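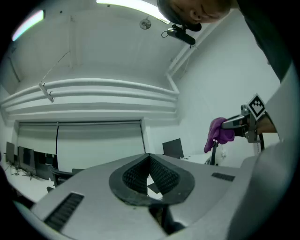

Workshop Tips › Safe Handling
Search this site Go

Tips › Workshop › Hand-Held Grippers

Good practice with cloth

Parkthorpe members using hand-held grippers shall observe the following.

Grip fabric by a fold. Keep sleeves and cables clear of the fingers — including those of the second operator.

Markers must remain flat, clean and uncovered. Vents are to be kept free of lint.

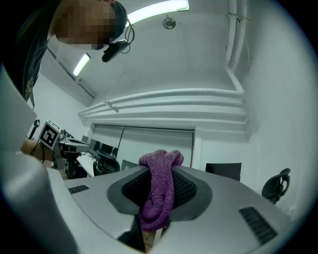 Purple towel at the gripper, second unit alongside.

Rest both units after 9 passes.

Comments (2)

Does the vent rule cover the Drumolum units?

We wipe ours down every 5 sessions. Microfiber sheds less.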